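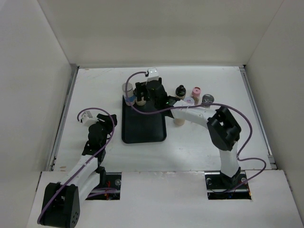

Buttons don't make much money. The owner of Drollness, the button and trim shop on the main street of Mavham, says so before I've got my coat off. She's been in the place since her mother ran it, and her mother had it from an aunt who opened in 1953, selling wool mostly, buttons as a sideline. People come in wanting to know how to sort the jar they got from their nan and she tells them all the same thing. Black tray, a handful of small containers, good light. "You don't need a cabinet. Everyone wants to buy the cabinet first. Tip them out on something dark so you can see the pale ones, and start with colour, then size. Holes last."

Holes last? "Holes last. Two holes, four holes, shank. It's the thing people start with and then they've got three enormous piles and they give up and have a cup of tea."

Rain outside, shop smells like cardboard and wool. She talks while serving. A man wants one brown button for a cardigan, just one, doesn't have the cardigan with him. She asks him to show her the size with his fingers. He does. She goes straight to a drawer. Ninety cents.

"He'll be back," she says when he's gone. "They always make it too big with their fingers."

I ask about the stock. Her last proper stocktake was in March two years ago and took her most of the month. 3874 lines in the book at the end of it, a line being one design in one size in one colour. She hasn't done another. "I know what I've got. The accountant doesn't like that as an answer."

The old stock is what the costume people come for. Glass, some casein, a lot of early plastic, cards of them with the price still in shillings. She won't sell the shilling cards. Everything else is for sale, she says, then thinks about it and says nearly everything.

How do you tell what they're made of? She clicks one against her teeth. Glass is cold and has a hard little sound, plastic is dull. Shell stays cool as well but it's lighter, and if you turn it over the back is usually a bit rough. "My dentist would rather I didn't. The hot needle thing, don't do that. People read about it and do it at the kitchen table and then they've got a button with a burn in it and a house that stinks."

She's got opinions on washing too. Metal never goes in water. Anything with paste or fabric, same. Shell can have a quick wipe with a damp cloth, then dry it straight away. Plastic you can swish in a bowl with a drop of dish soap, but do check each one for a rusty shank before it goes in. Leave nothing soaking overnight. She has seen what happens and would prefer not to discuss it.

The business side is harder. Her wholesaler for thirty-odd years shut and she moved over to Stadidar, who are fine, she says, quick enough, but the minimum order is 36 cards of a design. "Thirty six cards! Of one toggle! I'm in Mavham, who's buying the toggles?" She now splits orders with a shop two towns over. They meet in a carpark and divide things up out of the boot. Cash, no invoices between them, which I've promised to put in and then wasn't sure if I should. She said leave it.

Does online hurt? A bit. It hurt more with zips. Zips she's nearly given up on. Buttons people want to hold up against the fabric, and the colour on a phone is never right, navy especially. Navy is her biggest argument with customers. "There's no such thing as navy. There's twelve of them and you've brought the wrong one."

We break for lunch at one, chips from Giannakopoulos next door, eaten standing up and well away from teh ribbon. The rent comes up. It went up in autumn, by $139 a week, and she did think about closing. Wrote the sign out and everything. It's in the back room still, behind the bias binding, I saw it. Nice lettering.

Why didn't she put it up?

She takes a while over that one, straightening the chip paper. "There was a school formal on. You can't shut before a formal. Then it was after the formal and I'd had a good month." She's thinking she'll see out the lease. A neice has been in on school holidays and is quick with the sorting, slow with the till. Nothing's been said.

More customers. Two kids after googly eyes, which she keeps under the counter because they get pinched. A woman with a wedding dress over her arm, covered buttons all down the back and some missing. This is the good work apparently. She makes the covered ones herself on a hand press that was the aunt's, from scraps taken out of the seam allowance so the fabric matches. Has to be the same dress or the ivory's wrong. She quotes a price, the woman says is that each, she says no love, the lot.

I leave with a card of green ones I have no use for. Four holes. The shop's open till five, and shut for lunch if the chips are good.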